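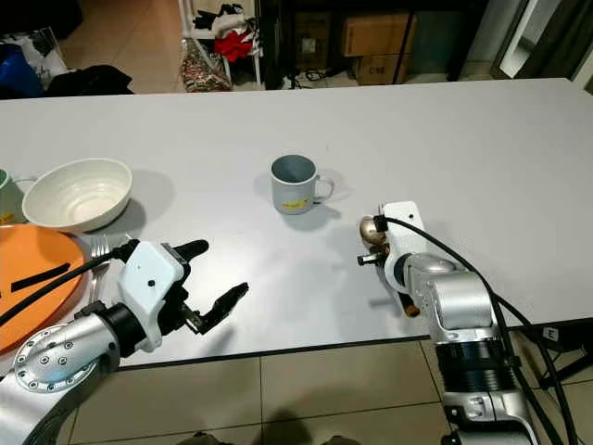
Vultville Book Exchange – Frequently Asked Questions

Which books do you accept?
We take fantasy, science fiction and horror, in paperback or hardback. Old library copies are fine if all the pages are there. We do not accept school books or magazines.

How does the exchange work?
You send us a book and receive one credit. A signed copy gives you 2 credits. You can spend them on any title in the list, and they stay valid as long as your account is open.

Can I keep the parts of a series together?
Yes. When you add a book, choose "part of a set". Other members can then only ask for the whole set. Many readers did this with the Kutard novels, which make little sense when read in the wrong order.

How many books may I list?
New members can list 6 books. After your first completed exchange the limit goes up to 100.
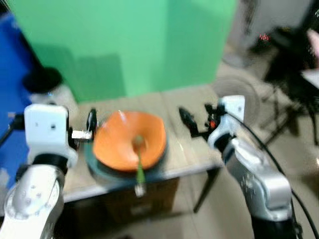 What if the cover is different from the one shown?
Please write to us before you send the book back. Some titles, for example the Endmont editions, were printed with several covers and our list shows only one of them. If you care about the cover, ask the other member first – most of them answer the same evening.

Do you publish reviews from members?
We do. A review should have at least 200 words and must not give away the ending. Please mention which translation you have read.

Where do I send my parcel?
To our address in Teixeira Street, which you find in your confirmation e-mail. The office is closed in August, so parcels from that month are opened in September.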